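Do you need to blow the dust out of your PC every month?

1 May 2022

I keep getting told that I do. The latest was a leaflet that came in the box with a can of Lellura air duster, and it had a little calendar on the back with a square to tick for each month of the year. The people who wrote the calendar also sell the cans, so I took it with a grain of salt.

For the record, I own an old Dell tower that lives under a desk, on carpet, in a house with a dog. If monthly cleaning mattered to anyone it ought to matter to me. I last had the side off it in August, and before that I couldn't tell you. It runs my accounts, a scanner that no newer machine will talk to, and a chess program. None of them has complained.

What got me going was a post on the Mostgate forum, where a man claimed he had dropped his temperatures by a third with one can of air and a paintbrush. No before numbers, no after numbers, and he'd changed the fan on the same afternoon. Further down the page there were 140 replies, nearly all of them agreeing with him. I read maybe half and found two people who had measured anything.

So I asked Aníbal Chávez, who fixed office computers for years and has no cans to sell. His view is that you open the thing up when it gets loud or when it starts shutting itself off, and otherwise you leave it alone. He has seen more machines hurt by cleaning than by dirt. Cables get tugged and not pushed back in. People run the vacuum hose around in there and knock something off the board.

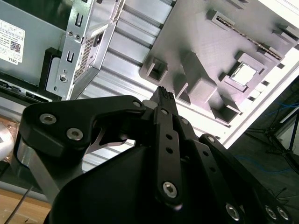
He does make an exception for power supplies, and I'll grant him that one. Dust packs in behind the grille where you can't see it from the front, and the fan has to work harder to pull air past it. His advice is to blow through the vents from the outside with the plug pulled, and never to open the supply itself. There is nothing in there for you or me. If it's bad, swap the whole unit. Read the label on the old one before you order, and check the shape as well as the wattage, as the big makers liked to do things their own way and a standard part may not bolt in.

The drive bay is where I part company with the tidy crowd. I've seen people take the whole metal cage out to wash it in the sink. Why? It's a bracket. It holds a drive. A bit of gray fluff on a bracket has never slowed down a spreadsheet, and the edges on stamped metal are sharp enough that I've paid for that lesson with a thumb.

Then there's the Honisau filter kit, which is a square of mesh with magnets in the corners. The box says it blocks 100 percent of pet hair. I put one on the front of the case and it did catch hair, so fair enough. I also own a pair of old tights that would have done the same.

My plan is to do it once a year, outside, with a soft brush and short bursts of air, holding the fan still with a finger. The leaflet went in the recycling with most of its squares blank.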